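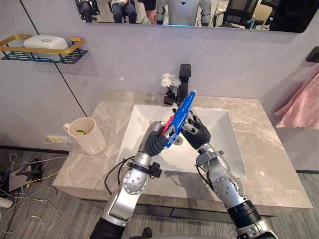
*Edith Echeverri — Wed 11 August*

Bathroom vanity, continued. Wiped the marble from the back edge forward, working around the faucet and the vase. The white flowers are artificial, so the vase needs dusting and no water. Matte black shows every fingerprint; a damp cloth first and a dry one after is still the best method I have.

Sink next. The sloped walls are easy, the drain less so. I used the Restcombe cleaner at 50 ml to the liter, which is weaker than the label suggests, and left it 13 minutes.

The cream cup stays on the left of the counter for now. Lizeth wants it in the wall basket with the white box. I measured nothing and said I would think about it.
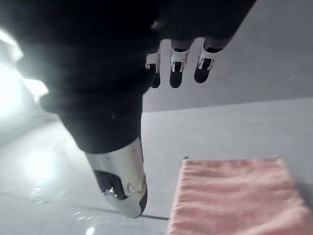

The pink towel goes in Friday's wash at low heat — the last one came out stiff in January and I blame the dryer. Still to do: check the seam in the wall panels for movement, and ask Orlando whether he has any of the gray filler left.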